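Staying in Zollthorpe: your questions answered

Last updated: October

We love Zollthorpe, and we get a lot of post from people who are coming for the first time and want to know where to sleep, how to get in from the station and whether they really need to book dinner. So we've put the answers in one place. If yours isn't on the page, write to us and we'll add it!

Which part of town should I stay in?

It depends what you're coming for. The Old Harbour is the bit on all the postcards, with narrow streets, gulls at five in the morning and most of the pubs. If you like to fall out of the door and straight into the thick of it, stay there. Upper Town is quieter and the views are wonderful, but it's a proper climb (bring shoes you trust). Families tend to like the Fomeck end of the beach, where the sand is wide and flat and the hotels have more space for pushchairs, buckets and wet dogs.

How early do I need to book?

For summer weekends and the Lantern Week in October, as early as you can. There are only 400 hotel rooms in the whole town and Lantern Week fills every one of them. Outside those times you can often ring up the day before and still get a choice. Spring is our favourite, by the way – the cliffs are covered in thrift and you can get a window table anywhere.

Is it cheaper to book direct?

Quite often, yes. Many of the smaller places keep a few rooms back from the booking sites and will do you a better price over the phone, or throw in breakfast. It's always worth asking. The bigger hotels usually match whatever you've seen online if you tell them where you saw it, so have the page open when you call. Do check the cancellation terms before you say yes, though, as the cheapest rate is nearly always the one you can't change.

What time can I check in?

Most hotels let you in from three in the afternoon and want you out by eleven. Guest houses vary more, and a few of them shut the front desk in the middle of the day while the owners do the shopping, so send a message with your arrival time. Nearly everyone will look after your bags if you turn up early. Leave them, get a crab sandwich and go and look at the boats!

Can I get a cot or an extra bed?

Cots are free at most hotels but there are never very many of them, so ask when you book and ask again a few days before. Extra beds usually cost 20 pounds a night for a child. Not every double room has the floor space for one, especially in the Old Harbour, where some of the bedrooms are the shape of a slice of cheese.

What will the bed be like?

People do ask this, and quite right too. The standard double in the older hotels is a small one, and if you're tall or you're a starfish sleeper you'll want to pay the bit extra for a king. Several places have twin beds that zip together, which are very comfortable once you've stopped worrying about the join. Feather-free pillows are easy to get if you ask in advance. Some of the guest houses still do sheets and blankets, and we have to say a tightly tucked blanket with the window open and the sea going outside is one of the best night's sleep you can have.

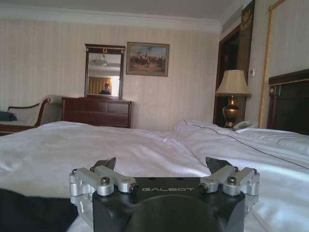

A hotel bed.

Are there hotels that take dogs?

Loads! Zollthorpe is a very doggy town. Expect to pay a small cleaning charge per stay, and check whether your dog is allowed in the breakfast room or has to wait upstairs. The main beach has a summer dog ban between the pier and the lifeboat slip, but the Fomeck end is open to dogs all year. Please don't leave them alone in a strange room on their first night; they hate it and so does whoever is next door.

How do I get there without a car?

The train goes as far as Mrema Junction, and the number 30 bus meets most of the arrivals and brings you down to the harbour. Sit on the left if you can, for the first sight of the sea as you come over the top. The last bus leaves the Junction at half past nine in the evening, and after that it's a taxi, which you should book ahead. There's no rank at the station, just a shelter and a vending machine that has let us down more than once.

Where do I park?

The Old Harbour is residents only from ten in the morning. Hotels there will give you a pass for the long-stay car park on Tistovier Road, but you have to collect it from reception, so pull up in the loading bay, run in, get the pass and then move the car. Upper Town has street parking if you're patient. Most of the beach hotels have their own spaces, though not always one for every room, and they go to whoever gets back first.

Is there step-free access?

The seafront is flat from end to end and really good for wheels. The beach hotels are the newest buildings and most have lifts and at least one adapted room with a level shower. The Old Harbour is harder going, with cobbles and front steps nearly everywhere, and lifts are rare. If you need a particular width of door or height of bed, ask the hotel to measure it for you before you pay. The good ones will do it while you're on the phone.

Do I need to book restaurants?

On a Lantern Week evening, yes, and for any table on the quay in summer. The rest of the time you can wander in. Many hotel dining rooms are open to non-residents too and they get overlooked, which is a shame, because a couple of them do a cracking fish pie. Kitchens close earlier than you might be used to. If you're arriving after eight, ask your hotel to keep you a plate of something.

What is there to do if it rains?

More than you'd think. The Tistovier Museum is small and full of odd things (the ship models are brilliant) and your ticket gets you back in for the rest of your stay. There's the old picture house, which serves tea in real cups, and the indoor pool behind the bandstand, which hotel guests can use at a reduced price if they show a key card. Or put a coat on and walk out to the end of the pier anyway! It's at its best with a bit of weather coming in.

How far is the coast path?

It starts at the top of the harbour steps. The easy walk goes to the Fomeck lookout and takes 60 minutes at a gentle pace, with benches all along it. Past there the path gets rougher and you'll need boots after rain. The bus back stops in the lane behind the lookout, and the driver will take you even if you're muddy.

Can I bring a big group?

Yes, and do tell us if you are. Two of the beach hotels can put a whole wedding party on one floor, and there are some lovely old houses in Upper Town that you can take over completely. For groups the hotels will normally want a deposit and a list of names a month ahead. Midweek you'll get a far better deal and the place more or less to yourselves.

Is there a tourist tax?

No. The price you're quoted should already include VAT. Some hotels add a service charge in the dining room, which will be printed on the menu.

I've left something in my room. What now?

Ring the hotel first, with your room number and the date you left. They generally hang on to things for three months and will post them if you cover the cost. Phone chargers and single socks are the usual ones, and reception will often lend you a charger from the lost property drawer if you've arrived without yours.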